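I caught up with Amparo Sánchez over pancakes, two mornings after she dropped 31 on Grusirach and pretty much dragged Kesus into the league final by herself. She ordered a second stack before I'd even found my pen!

"I was awful in the first half," she said. "I couldn't hit a thing. Coach told me to quit looking at the bench and shoot."

So she shot. Kesus trailed by nine at the break and won 66-60, with Amparo scoring 22 after halftime (I was up in the cheap seats, and I lost my voice). The gym holds 1,443 and it sounded like double that.

She's a point guard who grew up playing against her brothers, and she still makes 500 shots a day in the off-season. Makes, mind you. "Misses don't go in the notebook," she told me. "My brothers would've laughed at me."

I asked about Baptista, who she faces next, and she put her fork down. They've beaten Kesus four times in a row, mostly by trapping her at half court. "They know what I like to do. I've got to give the ball up sooner and trust Zalon in the corner."
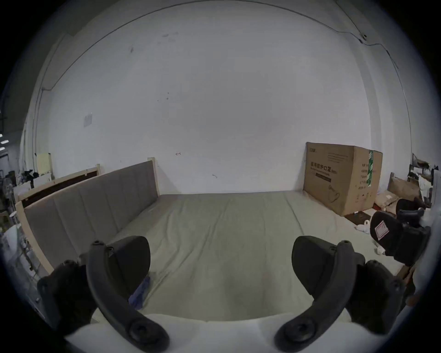
And if they lose? She shrugged and said she'd be back in the gym by September either way. She'd like a ring, though. "I've been here six years. I want one so bad I don't even say it at home."

Then she stole my last piece of bacon and went off to practice.

Comments

hoopsmom60: She signed my daughter's shoe after the game, sweetest person ever!!

Dale R.: Baptista by 12. Sorry.

leftcorner: Dale you said that about Grusirach too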